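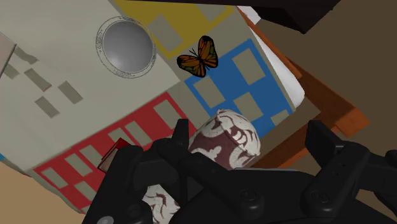

Repeat Patterns in Upholstery Fabric: How Much Cloth Goes to Waste?
Project report by Bereket Admasu
Textile Design, second year

1. Background

A large printed pattern has to line up at the seams. If you cover a chair in plain cloth you can cut the pieces close together. If you cover it in a damask or a big floral, each piece has to start at the right point in the repeat, and the strips in between end up in the scrap bin. My project looked at how much fabric is lost this way on small round furniture such as footstools and bolster cushions.

I started in September after a visit to Brophy, the upholstery shop where I had a summer job. The owner let me go through the old cutting sheets. Most jobs had a yardage and a price written down, but the scrap was never recorded.

2. Method

I used two fabrics. Avitz is a floral with a vertical repeat of 25 inches. Josside is a small leaf print that can be treated as plain cloth. Both are 54 inches wide.

For each fabric I drew cutting layouts on graph paper for 40 pieces: tops, side bands and piping strips. I then cut a smaller set in muslin with the pattern lines marked in pencil, to check the drawings. Scrap was weighed on a kitchen scale and compared with the weight of the full length.

Round tops were centered on the main motif. Side bands were matched at one seam only, which is how Brophy does it. The band on a drum stool meets the top all the way around, and the two patterns can't match along that whole edge. I lined them up at the front and left the rest.

3. Results

The floral produced more scrap in every layout. In the worst one, a single stool top with its band, the leftover muslin weighed 181 grams more than the leftover from the small print. The gap got smaller when several stools were cut from one length, as bands could be taken from the space between the tops.

Turning the bands sideways saved the most cloth, but the flowers then lie on their sides. Two classmates noticed this right away and one didn't mind it.

4. Problems

My first muslin set had to be thrown out. I had marked the repeat from the selvage on one side and from a cut edge on the other – the cut edge wasn't straight. Piping is also hard to compare, because the bias strips can come from almost any scrap.

5. Next steps

Wanano, the student workshop, has agreed to let me cut one full set in real fabric next term. I would also like to try a half-drop repeat and add a column for scrap weight to the cutting sheet.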